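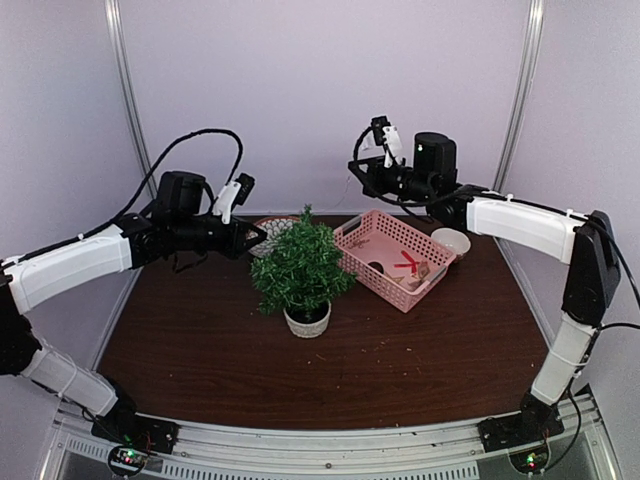 Jeanine Hendriks

Apuntes de la asignatura Historia del jardín doméstico
Tema 3. La planta en maceta y el interior burgués

3.1. Objeto del tema

El presente tema estudia la incorporación de la planta en maceta a la vivienda urbana europea durante el siglo XIX. Se presuponen los contenidos del tema 2, dedicado al invernadero y a la naranjería, que no se repetirán en clase.

3.2. Condiciones materiales

El cultivo en interiores dependía de la luz, de la calefacción y de la calidad del aire. Las ventanas de mayor superficie favorecieron la colocación de plantas en salones y galerías. La iluminación de gas, en cambio, perjudicaba a numerosas especies, lo que explica en parte el prestigio de la aspidistra y de algunas palmas, capaces de tolerar ambientes poco propicios. La caja de Ward, difundida a partir de la década de 1830, permitió además transportar helechos por vía marítima y conservarlos en habitaciones cerradas.

3.3. El recipiente

La maceta de barro sin vidriar se reservaba por lo común al trabajo de cultivo. En las estancias de recibir se ocultaba dentro de un cubremacetas de loza, metal o cestería. El alumnado deberá distinguir ambos términos en los comentarios escritos, pues su confusión es frecuente en los inventarios traducidos.

3.4. La planta artificial

Las flores de tela, cera y papel constituyeron una industria propia, vinculada en su origen a la indumentaria y al adorno litúrgico. El follaje artificial en maceta plantea una cuestión distinta: reproduce también el recipiente y el relleno, es decir, el conjunto del cultivo. Se debatirá en el seminario si procede clasificarlo como objeto decorativo o como parte de la historia del jardín.

3.5. Lecturas y entrega

Lectura obligatoria: R. De Smet, Interiores con plantas, pp. 254-272. El comentario, de 2 páginas como máximo, se entregará en la secretaría del departamento antes del 15 de octubre de 2025. No se admitirán entregas por correo electrónico. Las consultas sobre bibliografía se dirigirán al profesor Kvido Slanina.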